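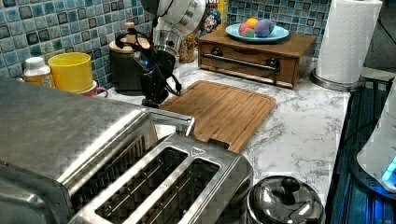 *Kitchen cell at Otwood, arm parked just left of the cutting board. Gripper light is blue, cable loop hanging off the side.*

**Ticket:** gripper drops out partway through a close, kitchen cell
**To:** Vultetico support
**Status:** open, running with a workaround
**Controller:** Goleo, firmware untouched since the install in February

Hi all! I'm back with the gripper again, sorry. I went through the old ticket first (the one about the fingers being slow to home) and I don't think it's the same problem, so I'm starting a new one. I'll keep adding to it as I go, so it may get a bit rambly.

The short version is that the arm comes down over the counter, starts closing, and somewhere in the close the Goleo box throws fault 27 and the fingers stop where they are. The arm itself is perfectly happy. It'll sit there holding position all day. I clear the fault, re-home the gripper, and the next few cycles are fine, and then it does it again.

**Morning, first pass**

Ran the usual warm-up, 20 open/close cycles with the arm parked up high and nothing under it. No faults at all. Then I ran the same 20 down low over the counter and got two. Same speed, same force setting, same program apart from the height. That was enough to make me suspicious of the cable, and I wish I'd just gone with that, but I had already convinced myself it was the power supply, so I spent an hour on the power supply. It's fine. Readings are steady at the box with the gripper moving and with it stopped.

**Late morning, force setting**

The manual says fault 27 can mean "target not reached," so I figured maybe it was pushing on something hard and giving up. I dropped the force from 86 to half that and tried again on the empty close. Still faulted, with nothing between the fingers! So I put the force back to 86 and left it there. Please don't ask me to change it again unless you have a good reason, I re-taught a lot of positions around that number.

**After lunch, the glass**

This is the spot where it faults the most. The glass vessel next to the metal upright needs the wrist turned quite a way from where it normally sits, and then the fingers come down right at the top of it. I'm running this one at creep speed with my hand on the stop, because I like that glass and I'd prefer not to sweep it up.
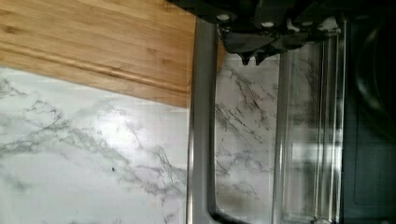
At creep speed I got the fault on the third approach, before the close command had even gone out. So it can't be the force, and it can't be the fingers meeting the rim wrong, which was my other pet theory. What did change between the good approaches and the bad one was how far the wrist had turned. I went back and jogged only the last joint, back and forth, gripper open, well clear of everything. Past a certain angle the Goleo screen loses the gripper for a blink and then finds it again. Every time. I did it over and over like a kid with a light switch.

**Mid-afternoon, the cable**

OK so now the cable. I stopped the arm, powered down, and had a proper feel along it. The plug at the gripper end has some wiggle in it. It isn't loose enough to fall out, but I can rock it with a fingertip, and the spare gripper on the Rutkowska bench doesn't rock at all. The cable loop was also long enough to get dragged sideways when the wrist turned, so every turn was giving that plug a little tug.

What I did:

- unplugged it, looked at the pins (none bent that I can see), plugged it back in until it clicked
- snugged up the locking ring, which took almost a full turn
- moved the cable clamp up the arm by one position and redid the loop so the plug has slack through the whole wrist range
- jogged the last joint end to end with the power off to the fingers and watched that nothing pulled

Then powered up and jogged it again through the bad angle. No dropout.

**End of day**

Left it running the counter program with the wrist limited to the good side, plus a batch of plain wrist turns through the bad angle. It has done 200 turns with one fault, and that one came in the first ten, so I don't know whether it was something settling or whether the plug is worn and I've only hidden it. I'm leaning toward worn.

Questions for you folks:

1. Is the connector at the gripper end something I can swap here, or does the whole gripper have to go back to you?
2. Is there a minimum bend for that cable? I couldn't find one in the manual and I'd like to know how tight I can make the loop.
3. Can the Goleo log tell a real "target not reached" apart from a dropped connection? They both come up as 27 on my screen and that cost me most of a morning.

I can send the log export if it helps, just tell me which format you want. If a spare cable is cheap, please put one in the mail to Otwood either way and I'll fit it on the next quiet afternoon. Until I hear back I'm keeping the wrist limit on and staying away from the glass.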